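Ticket 1000: Proofing drawer stops early, dough comes out flat
Product: Rastetti countertop proofer
Status: closed, with notes

Hello again, and thank you so much for writing in, and for sending such a careful account of your loaves. I read it twice with my coffee. I've put everything we tried into one long note so that you have it in one place, and so the next person on the desk doesn't have to make you repeat yourself.

What you told us first: the proofer warms up nicely in the evening, you put the dough in before bed, and by the time you come down in the morning the display is dark and the dough has hardly moved. You'd already changed the flour, changed the yeast and moved the whole thing away from the window, all of which I would have asked you to do, so you saved us both a day. You also mentioned that your old Mamenia proofer never did this, and I'm sorry ours made such a poor first impression.

I started with the timer. The Rastetti has an overnight setting and a short setting, and they share one button, which I admit is a sore spot with me. One press gives you the short run. You have to hold the button until the light goes from white to amber to get the long one. You wrote back that you were already getting amber every time, so we crossed that off.

Next came the outlet. You had it on a power strip together with the kettle and the under-cabinet lights, and the strip turned out to have a small switch of its own that somebody in the house was turning off on the way to bed (no names, and please don't be hard on him). You moved the proofer to the wall and it ran through to morning. I was ready to close the ticket right there, I was so pleased.
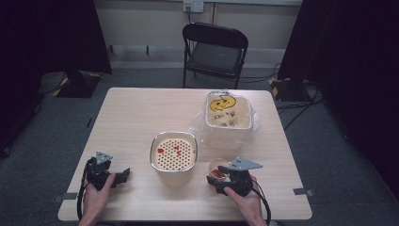 Then you wrote again in September to say the drawer was staying on all night but the dough was still slow, and that was the more interesting half of this. I asked you for the reading on the display at bedtime and again at breakfast, and you sent both, along with one from a plain oven thermometer you'd laid on the shelf. The display said 82 each time. The thermometer said 71. That is much too wide a gap, and at 71 a stiff dough like yours is going to take its sweet time.

I passed your readings along to Martti Riihimäki, who looks after our heating parts, and he asked which firmware you had. You were on 149. There was a fault in 149 that made the sensor read high after the door had been opened and closed a few times in a row — and you do check your dough a lot, as do I! Version 156 puts that right.

Here is how you did the update, copied out for the record:

1. Unplug the proofer and leave it alone for 2 minutes.
2. Open the Clamus app on your phone and stand fairly close.
3. Plug the proofer back in while holding the button down.
4. Let go when the light blinks amber, then choose Update in the app.
5. Leave the door shut until the light turns solid white.

Your first try stopped at almost 40 percent and went back to the beginning. Your phone had hopped over to the Rangel extender in the hallway, which the app doesn't get along with. You switched the extender off, tried again, and it went through.

Last readings before closing: display 80, shelf thermometer 79, door opened four times during the evening. You said the rye was up over the rim of the pan by 6:30 in the morning and that you had to wake your husband to show him. I was very happy to get that message.

Two small things to keep in mind. The update clears your saved settings, so you'll need to put your overnight temperature back in. And if the shelf thermometer ever drifts more than a few degrees from the display again, please reply to this same ticket and it will come back to me with all the notes attached. The sensor is covered, and I would simply send you a new one.

I haven't forgotten your question about the cracked drip tray, either. It has its own ticket now, and the new tray is on the packing list.

Warm wishes, and enjoy the rye,
The Rastetti help desk

Contact us | © Rastetti Kitchen Support. All rights reserved. | Back to top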